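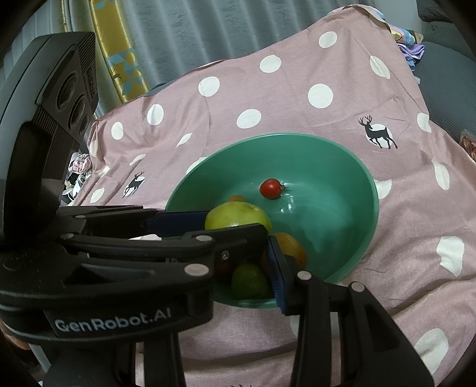 Going for the pear-like fruit at the Hiswood open day, pads on either side of it, teal bowl all around.

OK so I spent my afternoon at the Dratano demo and I have thoughts. Small thread!

These are grippers you hold by hand, so the people do the moving and the recordings go toward teaching robot arms later on. I had pictured a big arm behind glass. Nope, it's a sofa, a polka dot blanket and a lot of fruit.

Ottar Hedlund ran our session and let everybody ask whatever they wanted (we went way over). They've logged 2,295 grabs since February, and 176 of those came from visitors. He says tomatoes are the hard part – small, round, and they roll into every fold you've got.
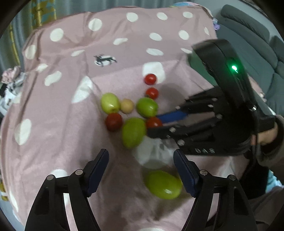

Can regular people sign up for the next one?
Anyone over 16 can, through the Hiswood front desk. There are 19 spots per session and they go fast, so I'd call in the morning.

My own turn: I squeezed too hard at first and then got way too careful. My arm was tired after a few minutes – more than I expected!

Parking is on the Brekke side, and the coffee is free. I'm going back next month and dragging my brother along, he'll love it.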